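4.2 What the dish task does and does not show

Cheap two-arm builds are often said to be ready for housework. We doubt it, and our own bench in the Plekdale shared workshop gives little reason to change our minds. It has two small arms, a marble-patterned top and a wire dish rack. Plates stand upright between the rack's wires and are easy to score. Mugs are another matter.

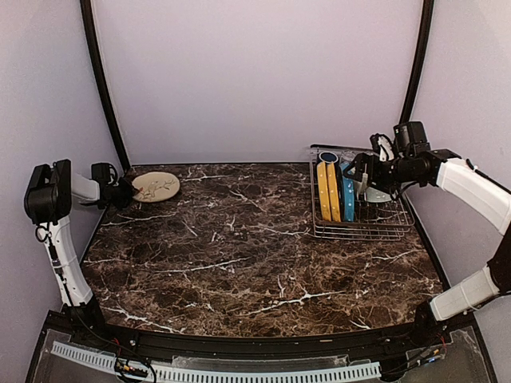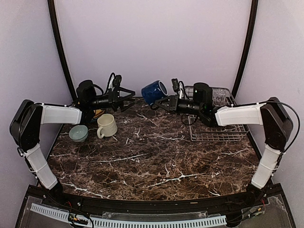 Figure 2. The Plekdale bench with plates in the rack (first) and with a mug on its side by the right gripper (second).

By Fatima Mthembu
Tiravent Workshop Notes

A mug on its side has no single right answer, and the Halás scoring sheet we started from treats any contact as progress. We dropped that rule in June. Of 274 runs logged since, we count only those that end with the piece in the rack and both grippers clear. We also kept the walls plain, which flatters the result. A kitchen would be harder, and we make no claim about one.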